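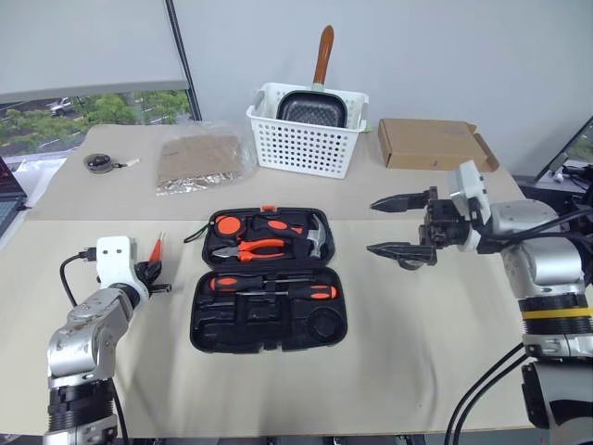
Tool cases: the orange and black set

The household tool case is one of the things people borrow most from the shared store at Tremell, and it comes back in every possible state. Treasa Keogh asked for a page showing how the set is laid out, so this part of the gallery covers the case and the loose tools that belong to it. Larger tools have their own page.

The case is black plastic and opens flat on a hinge. The lid holds the tape measure at the upper left, the hammer next to it, and the pliers underneath. These three are the heavy pieces and they should go back first. Press each one until it sits in its recess. If the lid will not close, check the hammer before anything else.

The lower tray is for screwdrivers and small items. Two screwdrivers lie flat, with their handles at opposite ends so both fit. The other slots are molded to shape, and a tool that has to be forced is in the wrong one. The black strap stays on the left side of the lid. Please don't take it off to hang the case up.

Tadhg Duggan checks the sets in March and replaces what is missing. Last year he bought 7 screwdrivers and 2 tape measures for all the cases together, which was fewer than the year before.
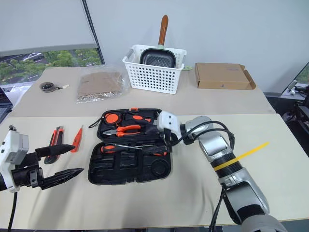

The utility knife and the small pointed tool are the ones most often left behind on a table. Slide the blade in before you put the knife down, and put it away before you start on the screwdrivers. Ailbhe Hennessy found one under a shelf in the Mivano room with the blade still out.

Empty slots are easy to see once the tray is open, so take a look before you close the lid. If something is gone, write it on the card at the desk with the name of the tool. "Small screwdriver" is enough. Urmila Nautiyal reads the cards in the morning and can usually find a spare by noon.

Cases go back on the second shelf, handle facing out. Questions about loans go to Ita Fahy.

Next page: saws and clamps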